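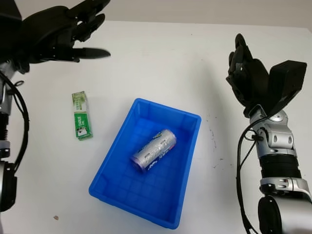 About Hodum Scoring

Hodum Scoring provides scoring, match records and playing-conditions support to amateur and semi-professional cricket leagues. We work with league secretaries, umpires' panels and club scorers. We do not run competitions or select officials, and we have no role in disciplinary hearings beyond supplying the record of the match when a league asks for it.

The firm was set up by Su-bin Pyo, a former league scorer, who remains its director. The office is in Foltholm, above the high street, and is staffed on weekdays throughout the year and on match days from May until the last fixture of the season.

What we do

Most of our work is the ball-by-ball record. A scorer at the ground enters each delivery on a tablet or laptop, and a second scorer keeps a paper book. At the end of each over the two are compared. Differences are settled at the ground before the next interval where possible. Those that remain open are sent to us with a note from both scorers, and we return a corrected card within two working days.

Our scoring program is called Nemau. It holds the full sequence of deliveries, including the bowler's end, the striker, extras by type, and the method of each dismissal. Short runs and penalty runs are entered as separate events so that they can be traced later. A completed innings can be exported as a standard scorecard, a linear sheet or a plain data file. Nemau works without a network connection and sends its record when one is available.

The second product, Strand, is used by leagues. It takes finished match records from Nemau, or from a typed scorecard, and produces tables, averages and over-rate reports. Bonus points are calculated from the league's own rules, which we enter and test before the season starts. Rule changes made during a season are dated and apply only to matches played afterwards, unless the league instructs us in writing to do otherwise.

Coverage

In the last full season we handled records for 36 leagues and 4,000 matches. The largest league had 66 clubs across its divisions. Matches of all common lengths are supported, from junior pairs cricket to three-day games. Rain-reduced targets are worked out by whichever method the league has adopted. Where a league has no written method, we ask it to choose one before the first round.

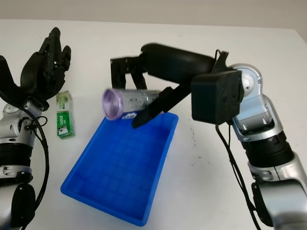 White table with blue tray.

Playing-conditions support

Leagues write their own playing conditions, and these do not always agree with one another or with the Laws. We read draft conditions on request and return a marked copy. The points raised most often are:

Tied matches where one side has batted fewer overs
Replacement of a player injured after the toss
Penalties for slow over rates when overs have been lost to weather
Run outs at the non-striker's end, and how they are entered in the book
Minimum overs needed for a result

On the fourth point, our position is that the scorer records what the umpire has given. It is entered as a run out, it is not credited to the bowler, and no comment is added to the card. Several leagues have asked for a separate code. Nemau allows one as a private note, but it does not appear in any published card or table.

Training

Courses for new scorers are held in Foltholm in winter and early spring. Each course has a classroom day and one practice innings scored from video. Places are limited to two per club until bookings close, after which any remaining places are released. A short refresher covering changes to Nemau is available to anyone who has completed the full course.

Archive

We keep match records for every league under contract and for former clients who have asked us to do so. Older paper books can be sent in for copying. The archive now includes 200 scorebooks entered by hand, the oldest of which are in pencil and took longer than planned. Books are returned by tracked post.

Requests for a record should give the league, the two clubs, the date and the team level. Requests from players are passed to the club secretary.

Page last reviewed 2026-04-12.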